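3. Shelf Placement and Choice Among Flavor Variants

3.1 Background and scope

Packaged snacks are among the products most often bought without a list. Shoppers tend to decide on the category before entering the store, if they decide at all, and leave the choice of flavor to the moment they stand at the shelf. This makes flavor a useful level at which to study placement. Price, package size and brand are usually constant within a line, so a shift in sales between two flavors can be tied to position with fewer competing explanations than a shift between two brands.

Earlier work on placement has mostly compared shelf levels. The common finding is that items between waist and eye height sell faster than items below the knee. Less attention has been given to horizontal position within one level, and less still to the way the package itself is set down. A cylindrical package can stand on its base or lie on its side. In the second case the printed label may be turned partly away, and the shopper has to rely on the color of the can and whatever part of the label remains in view.

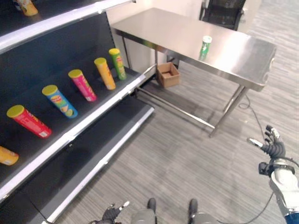 Does package color matter more when the label is hard to read? In our data it does: the share of shoppers who named color as the reason they could find their flavor was higher in the side-lying condition than in the upright condition, and the difference held after we controlled for how often the respondent bought the product.

That result should be read with care. Respondents were asked after they had left the aisle, and people are poor judges of what guided a quick choice. We therefore treat the survey as supporting evidence and rest the main analysis on sales records.

3.2 Stores and observation period

Sales records were obtained from two stores, referred to by their street names, Prorard and Sleiman. The Prorard store is the larger of the two and draws much of its weekday traffic from nearby offices. The Sleiman store serves a residential area and has a higher share of households with children. Both stores belong to the same regional chain and follow the same price list, and neither ran a promotion on the category during the study. Observation began in June and continued until the shelf plan was changed on August 24, 2020, at which point all data collection ended.

The shelf section under study held a single product line in several flavors. The order of flavors was rotated on a fixed schedule so that each flavor spent an equal number of days in each position. Restocking was done before opening. When a position sold out during the day, the remaining hours for that position were dropped from the analysis, as were the same hours for the positions directly next to it. This second exclusion is stricter than usual. It was adopted after a pilot run showed that an empty slot moved demand to its neighbors and made them look stronger than they were.

3.3 Shopper survey

A short survey was given near the checkout to shoppers who had bought at least one item from the section. A total of 432 shoppers were approached and 151 completed all questions. The response rate is low but in line with what one would expect from an unpaid survey given at the end of a shopping trip. The questions covered the flavor bought, whether that flavor had been planned, whether any other flavor had been considered, and how the shopper had found the item on the shelf.

Answers to the last question were open. They were coded into four groups – color, printed name, habit, and other – by two coders working apart from each other. Disagreements were settled by discussion. Of the completed surveys, 45 reported a flavor that differed from the one planned. We refer to these as switchers in the sections that follow.

3.4 Position on the shelf

The shelf was divided into levels and each level into numbered positions, starting from the end nearest the store entrance. Position was recorded separately from level so that the two could enter the model as independent terms. Mixed levels, where other items shared the shelf with the product line, were coded with an added indicator. Without it, the model would credit position with effects that may come from contrast with unlike packages.

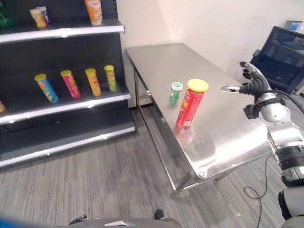
Figure 2. Chip canisters on the middle and top levels of a shelving unit.

The horizontal effect was smaller than the vertical one but consistent across stores. Flavors near the end of the row closest to the entrance sold more than the same flavors at the far end. The center positions fell between the two, which does not support the center-of-shelf advantage reported for some other categories. One possible reason is the approach path. In both stores most shoppers reach the section from one direction, and the near end is the first part they pass. In a section entered equally from both sides the effect might disappear, and our data cannot rule this out.

Switchers were not spread evenly over positions. They were more likely than other respondents to have bought from the near end, and they were more likely to name color when asked how they found the item. The group is small, and we report the pattern without a formal test.

3.5 Model

Daily unit sales for each flavor were fitted with a count model using a log link. The terms were flavor, level, position, orientation, store, and day type, with the mixed-level indicator described above. We used the Prerka package for estimation and checked the fit against a second program, Prondura. Coefficients agreed to the third decimal place. Standard errors were clustered by store and day, as sales of different flavors on one day share the same traffic.

An interaction between orientation and flavor was tested next. It improved the fit in the Sleiman data but not in the Prorard data, and was kept in both models so that the two sets of estimates could be compared term by term.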